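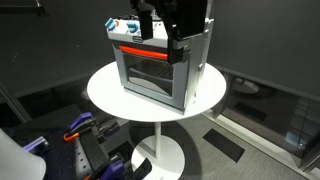

4.3 Placing a practice object and setting the approach

This section applies to the Omari arm kit with the two-finger gripper. Complete section 4.2 (homing and joint check) before you start.

A toy oven, a small cabinet or any light object with a bar handle is suitable for the first door task. The object should sit flat and should not roll. Place it on its own table. The mounting plate is meant for clamps and fixtures.

1. Press Pause on the Pfister controller and wait for the light to turn amber.

2. Set the table within reach of the arm. A pedestal table works well if the base is flat on the floor and does not rock.

3. Put the object near the middle of the table with the door toward the arm.

4. Open and close the door by hand. If it sticks, use a different object.

5. On the controller, open Tasks, then New, then Door. Enter a start height of 200 mm above the tabletop, or higher if the object is tall. The gripper must start clear of the top of the object.

6. Set travel speed to 50 mm per second. Leave grip force at the default.

7. Press Step. The arm moves one short distance each time you press. Bring the gripper down in front of the object and stop before it reaches the handle.

8. Check both fingers. Neither one should be resting on a knob, a hinge or the top edge of the door.

9. Save the position as Approach 1.

CAUTION: Keep hands off the table while the controller light is green. Use Pause before you move the object, even by a small amount.

Note: If the object has been moved after step 9, delete Approach 1 and repeat from step 5. The arm does not correct for a shifted object unless the Garnum vision add-on is installed.

Note: Error 51 means the start height is too low. Error 606 means the arm has lost its home position. Go back to section 4.2.

Glass panels close to the table can confuse the vision add-on. See section 7.1 for the reflection setting.

Replacement finger pads are sold in pairs through Indmont. Order by the part number printed inside the gripper cover.

Revised Oct 12, 2025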